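Storing bottles in a small kitchen: what I found out

For my home design project I picked the most boring corner of our apartment, the spot where the bottles pile up, and I ended up really enjoying it! The whole thing ran 8 weeks, and my budget was 40 dollars (rack included, which took some hunting).

I started by comparing two layouts, upright in a cabinet and lying down in a wire rack. Upright is fine until you need the one at the back, and then everything gets shuffled.

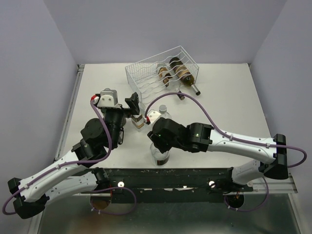 Wavy wires are my favorite kind of cradle, because a skinny bottle and a fat one can both settle into the dips without a fixed slot for each. I like the necks facing out too, so you have something to grab. Labels are harder to read lying down, though, and my roommates complained about that plenty.

Next term I want to try the same thing with oil and vinegar, probably on the shelf over the stove if it isn't too warm up there.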